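模倣学習のためのデータ収集 第5回 講義メモ
（配布用。清書まにあわず。図の一部は口頭で補足します）

前回のつづきから。方策の話は終わったことにして、今日は「例」をどう集めるか。モデルの式は出てこない。そのかわり宿題がある。

1. なぜ手持ちグリッパか

遠隔操作（リーダー・フォロワー型）
・ロボット実機が要る。場所が固定される
・操作者の慣れに時間がかかる
・関節角がそのまま取れるのは強い

手持ちグリッパ型
・人が直接つかんで動かす。手首まわりのカメラで見る
・実機なしで家や店に持っていける
・関節角はない。あるのは手先の軌跡、指の開き幅、映像だけ
・つまり後で「この軌跡はロボットに可能か」を確かめる段が必要

どちらが上という話ではない。Bustier課題では両方使った。遠隔操作で精度の要る差し込み、手持ちで片づけ系。前期の受講者は知ってるとおり、差し込みのほうは散々だった。

用語だけ先に。
エピソード＝ひとつの試行、開始から終了まで
デモ＝学習に使うと決めたエピソード
セッション＝同じ場所、同じ日、同じ収集者のエピソードのまとまり
この三つを混同したレポートが毎年ある。混ぜないこと。

2. 観測と行動をどう揃えるか

記録されるもの：画像、手先の位置姿勢、指の開き幅、時刻。
学習に渡すもの：時刻tの観測と、tから先の行動の列。

ずれの原因
・カメラの遅延。シャッターから保存まで
・姿勢推定の遅延。カメラとは別の値になる
・開き幅の遅延。たいてい一番小さいが、ゼロと思いこまない

ずれたまま学習するとどうなるか。指が閉じるのが早い、または遅い。実機で見ると「物の手前で空をつかむ」。この症状が出たらモデルをいじる前に時刻を疑う。去年の班はここで二週間つぶした。

確認のしかた：指を全開→全閉を5回、カメラの前でやる。映像上の指の幅と、記録された開き幅を重ねて描く。山がずれていたらその差を補正値にする。毎セッションの頭で必ずやる。省略した班のデータは受け取りません。

行動は絶対座標か相対座標か。
手持ちの場合は相対を勧める。地図の原点がセッションごとに変わるので、絶対で書くと別の部屋で意味がなくなる。相対なら、今の手先から見て次にどこへ、という形で残る。

3. 姿勢推定が壊れるとき

・白い壁だけが映る
・手先を速く振る
・柔らかい布が画面の大半を占め、しかもその布が動く
・照明が途中で変わる（カーテン、テレビ）
・つかんだ物で視界がふさがる

三番目がやっかい。ベッドやソファの上の作業では布を押すと背景ごと動く。推定器は「世界が動いた」のか「自分が動いた」のか区別しにくい。対策は、動かない物を視野の端に残すこと。壁の縁、家具、床。机上課題ばかりやってきた人はここを軽く見がち。

壊れたエピソードの見分け方：軌跡を上から描いて、急に飛んでいる所がないか。飛びがあれば捨てる。補間して救おうとしないでください。救ったつもりのデータが一番たちが悪い。

4. 収集の設計

Brultierセット（今期の共通データ、全部で323エピソード）を例に。

ばらつかせるもの
・物の初期位置と向き
・背景、敷物、部屋
・光
・収集者
・手先の開始姿勢

ばらつかせないもの
・課題の定義。「箱に入れる」なら箱に入れる
・成功の条件
・開始と終了の合図
・記録の設定

初期位置は「適当に置く」だとばらつかない。人は手前の右寄りに置きたがる（右利きの場合）。くじで決めるか、前もって表を作る。表は次回配ります、5月に入ってからになるかも。

一つの場所で長く撮るより、場所を変えて少しずつ。同じ部屋で60本撮っても、部屋は一つ分しか学べない。これは本数の表だけ見てると気づかない。レポートには本数と一緒に場所の数も書くこと。

質問が出たので追記：「失敗例は要るのか」
素朴な模倣なら、失敗は学習に入れない。ただし捨てずに別フォルダへ。後で成否判定器を作るときに使える。やり直しを含む成功（一度落として、つかみ直して入れた）はデモに含めてよい。むしろ歓迎。復帰の動きは普通に集めるとほとんど入ってこない。

5. 柔らかい物、紙、包み

Brultierセットのうち41エピソードが紙類。数は少ないのに質問は一番多い。

固い物との違い
・形が毎回変わる。位置と向きで状態を書けない
・つかむ場所が決まらない。角も取っ手もない
・指を閉じると形が変わる。開き幅が「物の大きさ」を意味しなくなる
・離すときに指にくっついてくる、ひっかかる

収集者への指示はこうした。
（あ）近づくときは一度速度を落とす
（い）指の間に紙が入ったのを確かめてから閉じる
（う）閉じきらない。つぶすのが目的ではない
（え）箱の上で止まる。それから開く
（お）開いたあと、まっすぐ上に引く

（え）の「止まる」は長すぎると学習後のロボットも止まったままになる。静止がデータに多いと、モデルは静止を覚える。一呼吸で十分。

同じ種類の物が二つあるときは注意。片方だけ先につかむ順番が収集者ごとに違うと、行動が二山になる。平均をとる型のモデルだと真ん中に行ってしまい、どちらもつかめない。拡散型なら多少は耐えるが、過信しない。順番を決めるか、順番も条件としてラベルに書く。

手首側のカメラから見た作業。茶色い包み紙を指でつまんだところで、もう一つは箱の内側の縁の近くにある。敷物の柄、ぬいぐるみ、絵のカードまで一緒に入っている点に注目。実験室の机ではこうならない。

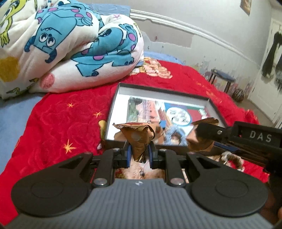
6. 注釈（ラベル）のつけ方

言語ラベルは一エピソードに一文。例：「茶色い包み紙を箱に入れる」
・目に見えることだけ書く。「ごみを片づける」は解釈なので不可
・色と物の種類は入れる
・同じ種類が複数あるなら「右の」「奥の」をつける。どこから見た右か、手先カメラ基準で統一
・英語ラベルはEun-ji Doさんの表に従う。勝手に訳さない

区間ラベル：接近／把持／移動／解放 の四つ。
境目は
把持の開始＝指が閉じはじめたフレーム
移動の開始＝物が支えから離れたフレーム
解放の開始＝指が開きはじめたフレーム
物が離れたか迷うときは前後を見て決める。それでも決まらなければ「不明」と書く。空欄はだめ。空欄だと未作業と区別できない。

道具はAllbridgeの注釈画面を使う。保存ボタンを押さないと消えます。自動保存は無いです。一人最初に全部消しました。

7. 人の家で撮るとき

・住人の書面の同意。口頭だけは不可
・顔、郵便物、処方薬、画面（PC、電話）が映らないように先に確認
・映ったら記録に時刻を書いて、提出前に該当エピソードを抜く
・場所名はコードで。名字や住所をファイル名に入れない
・物の位置を動かしたら元にもどす

8. 宿題

Seo班とそれ以外で課題が違うので注意。

全員：自宅か許可を得た場所で、柔らかい物を一つの容器に入れる課題。場所は二つ以上。初期位置は表どおりに（表が間に合わなければくじ）。各セッションの頭に開閉チェック。
提出物：生データ、同期補正値、捨てたエピソードの一覧とその理由、区間ラベル。

Seo班：上に加えて、同じ物を二つ置いた条件。順番を固定した組と、固定しない組で分けて撮る。学習はまだしなくてよい。二山になってるかどうかを軌跡の図で示す。

捨てた一覧が空の班は、もう一度軌跡を見直しくだい。ゼロはまずない。

機材の貸出は研究室の棚の前で。充電して返却。カメラのレンズ、指紋つけたまま返さないこと。

次回：集めたデータで実際に学習を回す。評価の回数をどう決めるかもやる。ノートPC持参。

お問い合わせ：担当教員研究室まで ｜ 配布資料の無断転載を禁じます ｜ ページの先頭へ戻る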